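Home Stories Trails Maps About
Search this site Go

The Summit Register
9 Jul 2018

I was 51 the summer I climbed Urnach, and I'd told everyone in Endmont it was a hill.
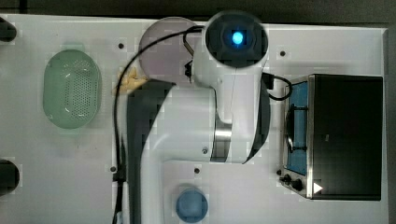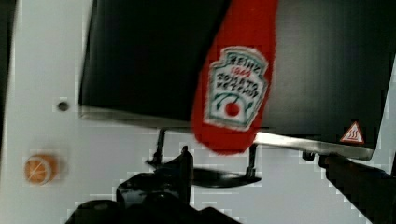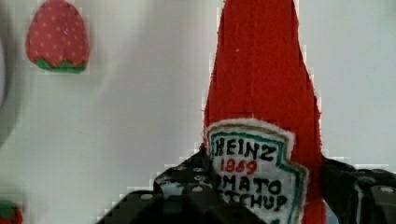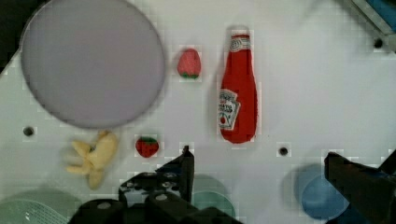

Luminița Lungu, staff writer

It wasn't a hill. The sign said 3,543 feet, and my knees read every one of them. Balaskas went ahead with the sandwiches - my first mistake.

At the top I found him asleep against the cairn, the register open on his chest. He'd signed for both of us. Next to my name he'd put "arrived first."

I ate 2 sandwiches and let him sleep.

Comments

stustton_hiker: He ate the rest, didn't he?

Marmot213: Do the north ridge in September! Way fewer bugs.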